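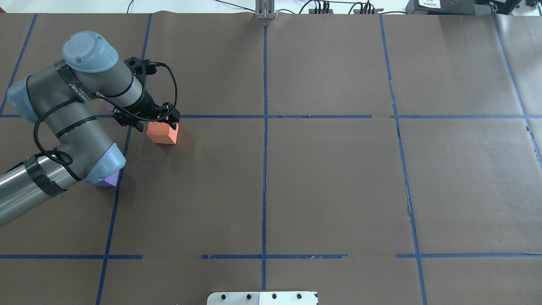 Gripper over an orange foam cube, tape grid on brown paper.

Thread: Can any of these things do chores yet?

dreto_shopfloor
Look at the kind of thing they work on. A foam cube. I sort 383 returned parts on a slow shift and not one of them is a foam cube. Some are oily, some are in torn bags, and a few are in the wrong box entirely. Call me when an arm can deal with that.

pinwheel60
You have to start somewhere. Picking and placing is most of what you do too, if you're fair about it.

dreto_shopfloor
It's the easy part of what I do. Deciding what the thing is takes longer. 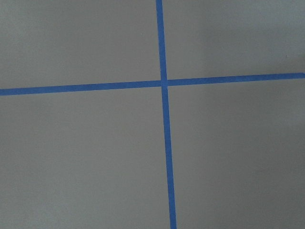 And taped squares don't help me. My bench has no lines on it, and neither does anybody's kitchen counter.

Lintcatcher
We had a Dridon cell at work for 16 months. Great at one tray. In February the tray supplier changed the lip and it sat idle until the integrator came back. I would not let it near my laundry.

pinwheel60
That's a bad contract — doesn't prove anything about arms in general.

Lintcatcher
Maybe. I still paid with my overtime.

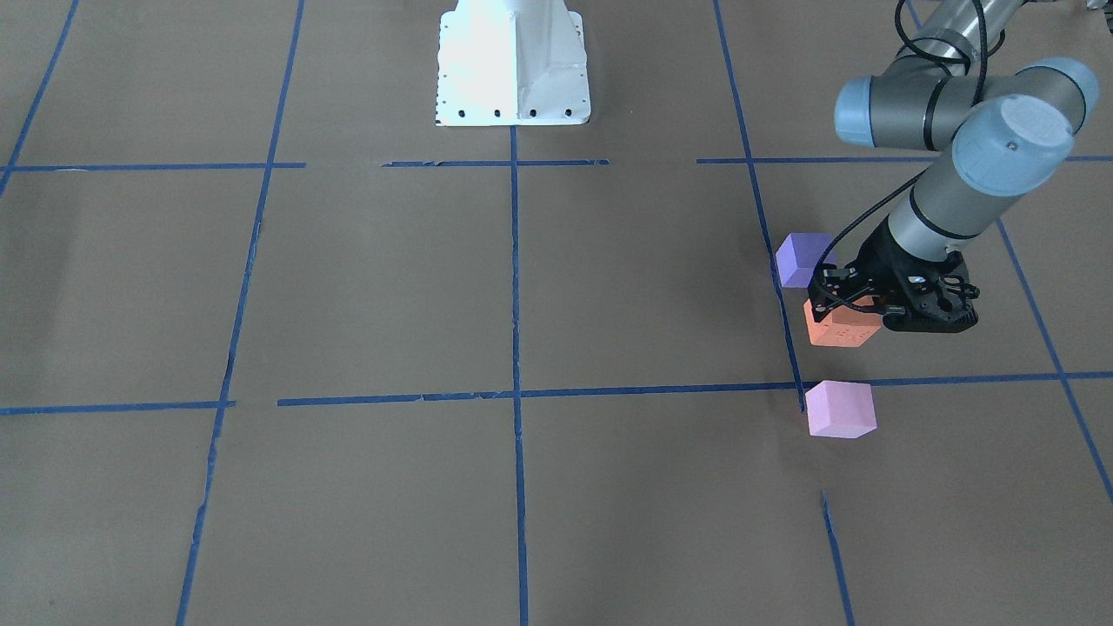

Also, people keep quoting $2,000 for a home unit from Rolia. Does that include anyone coming out when it drops a plate? I asked twice and got a brochure.

quiet_mangle
I'd take one that only picked up toys. Slow is fine, I'm asleep anyway.

dreto_shopfloor
Toys on a rug, under a couch, with a dog? Good luck.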